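I love parish feast days, the small ones above all, and I wish more of us kept them.

Most churches have a patron, and most people in the pews could not tell you much about theirs. I grew up that way. Our parish in Danville kept the name on the sign and the statue by the side door, and once a year the priest mentioned it before the announcements. Then I moved to Clelmont, where 300 people turn out on a Tuesday evening in May for a procession that goes four blocks and comes back again. There are candles! There is a brass band of very mixed ability! The children read the saint's life aloud, including the dull parts about her years keeping accounts for the sisters, and those turn out to be my favorite parts.

Kaiwen Cao, who teaches the confirmation class, has his students pick a lesser-known saint each fall and write a page on that person. One girl chose a lay brother who spent most of his 81 years mending shoes. She wrote that she liked him because he "was busy and still nice." I have read whole books on holiness that gave me less to chew on.

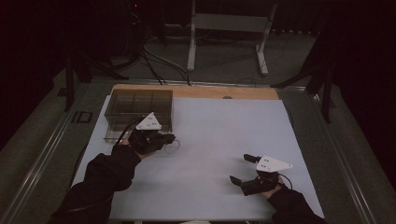 ## Keep the local ones

The great names will look after themselves. Everybody knows Francis. But a holy woman who nursed the sick in one valley, and is remembered in one chapel, needs that chapel to keep saying her name. When Londent merged its parishes, the old feast of the smaller church was dropped from the calendar, and I think that was a real loss, even if only a handful of families complained.

So look up your patron. Find out where she was born, who she quarreled with, what she did all day. Then bake something, light a candle, and ask the choir for the old hymn, all the verses.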